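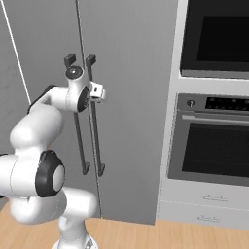 4.3 Teaching a cupboard task by remote control

Pernden learns from what you do, including the bits you wish you hadn't done. Practise in the simulated kitchen until you are bored, then start recording. Bored operators give much better demonstrations than excited ones.

You will need the Flimovex hand controller, a chair of the right height and a saved scene with at least one closed door in it.

1. Open the scene from the Tasks menu and choose Reset. The arm goes to its start pose.

2. Squeeze the side trigger on the controller to take hold of the arm. Nothing moves until you squeeze. Most support calls end at this step.

3. Set hand scaling to Fine. Coarse is for crossing the room and for people who like the sound of the collision alarm.

4. Press Record and wait for the second beep. The first beep only means that the button works.

5. Bring the fingers up to the handle with the gap between them lined up across the bar. With a long upright handle, aim for the middle. The ends are harder to grip and tend to be where the bracket catches.

6. Close the fingers. Stop for one breath before you pull.

7. Pull along the curve the door wants to follow. A hinged door does not come straight towards you, however firmly you put it to the door.

8. Open the fingers, back away, and press Record again to finish.

9. Mark the attempt Keep or Bin. Be strict.

Note: Where two handles sit side by side, decide which door you are teaching and stick to it. If half your attempts open the left and half the right, Pernden will take the average and reach with great confidence for the gap.

Note: 20 kept attempts are enough for one door. Vary the start pose between them. Attempts longer than 977 frames are cut short without warning, a habit we intend to cure in the December release.

Caution: Letting go of the side trigger freezes the arm where it is. It does not open the fingers. Use the thumb button for that.

Caution: Do not move a task from simulation to a real arm until you have read section 9. Simulated doors forgive everything. Real ones have to be paid for.

If the controller drifts while your hand is still, put it on the Skonolgate stand and choose Recentre.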